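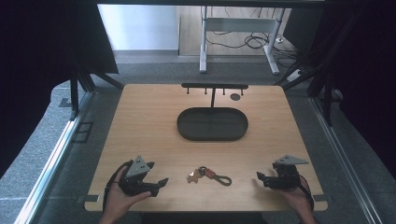 December 11, 2019

Slept badly, up at six. Paid the heating bill, 170 this time, more than I had set aside. Called Farelex about the boiler and was told the part won't come for 12 days. They said the same thing in August. Walked to the post office in the rain, stood in line, mailed the two parcels. Soup for lunch. In the afternoon I sorted receipts and found the one for the Undis mattress, so the warranty is still good. Read 20 pages after supper. Bed early, extra blanket.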